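Humanoid club: tidy-up task, bag pick-up troubles

kavinda_s
Evening all. Our student team is working on the living room round for the September meet and I could do with some opinions on grasping.

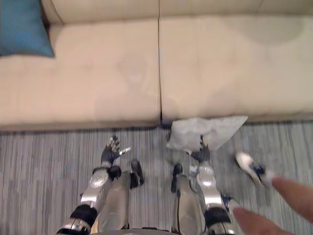 Right hand at the bag, left hand free, kneeling in front of the sofa.

The task is simple on paper. Kneel down, pick up the litter, stand up, bin it. We've got kneeling sorted (took most of the spring term, don't ask) but plastic bags are doing my head in. Our log for the bag has 181 tries in it and 69 of those count as a clean pick. Everything else is either a slip or the fingers closing on carpet. Anyone got a bag routine they're happy with?

Kavinda Siriwardena, team Ornano

rutine_fan
Go for the bunched bit every time and ignore the flap! We lost weeks chasing corners. A flap folds over the minute you brush it, and then your depth reading is rubbish as well.

karthik_t
Disagree a bit with rutine_fan. The bunched part is fine if there's something to squeeze, but on a thin bag you're mostly squeezing air. We press the fingertips down first, drag a couple of centimetres towards the knees, then close. The drag ruckles it up and gives you something to hold.

Also, why isn't the left hand doing anything? Pin with one, pinch with the other.

kavinda_s
Karthik, we tried two hands back in the winter and it kept tipping forward. With both arms out that far the weight goes right over the knees. Might be better now the kneel is lower, so I'll put it back on the list.

rutine_fan
Dragging on carpet though? Ours caught a finger in the pile and we had to replace a tendon. I'd not risk it on a proper rug.

karthik_t
What's your force limit set to? Ours barely touches. If you're snapping tendons you're pressing far too hard, mate.

rutine_fan
Default. Which may be my problem, now you say it.

bhuiyan_lab
Are you lot finding the bag by colour or by shape? White plastic near a pale sofa sounds like a nightmare. We switched to training on our own pictures, 2000 of them, bags in every state of scrunch, and it stopped grabbing at cushions.

kavinda_s
Colour plus depth at the moment, and yes, it has had a go at the sofa — twice in one evening! Would you share the set? Happy to swap our kneeling code for it.

bhuiyan_lab
Should be fine, I'll message you. Labels are a bit rough on the see-through ones.

karthik_t
If you do try the drag, start slow and post the numbers, good or bad. Still think you want that left hand in there.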